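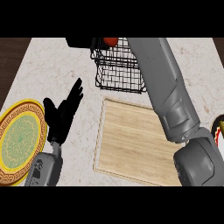 Povex Two-Arm Kitchen Kit, Trial Unit: Safety Checklist
Print this page | E-mail this page

Checked by: Lieselotte Stüber
For: Kane Grimshaw, Partington
Date: November 10, 2023
Simulation layout: marble counter, supplied with the kit

1. Arm clearance over the work area. PASS WITH COMMENT
The right arm passes over the right part of the cutting board. I accept this for the simulation. For the real counter I ask that the resting position is moved away from the board.

2. Left hand, open position. PASS
The fingers are spread in the space between the plate and the board. No change is needed to the layout on this side.

3. Breakable items inside the reach. OPEN
There is a decorative plate at the left and a round dish at the right, close to the wrist housing of the right arm. The manual of Povex says to keep breakable items away from the wrist, but it gives no distance. Kane, please ask them for a number in writing.

4. Wire basket. PASS
It stands at the back, beyond the board. Please keep the same place in the real kitchen, so that we can compare the results.

5. Emergency stop. FAIL
I made the stop test 9 times in the software. In 2 of them the left arm finished its movement before it stopped. This must be repaired before we sign for anything.

6. Speed limit with a person near. NOT CHECKED
The Tukley sensor package is not included in the trial offer. Without it I can not judge this item.

7. Documents. PASS WITH COMMENT
The manual has 84 pages and is clear for the most part. Page 5 still shows the older hand, so the finger names do not agree with the menu.

Result: not released for the test kitchen. Items 3, 5 and 6 must be closed first. The next check is planned for January, with the Plarnus service contract on the table also.

Print | E-mail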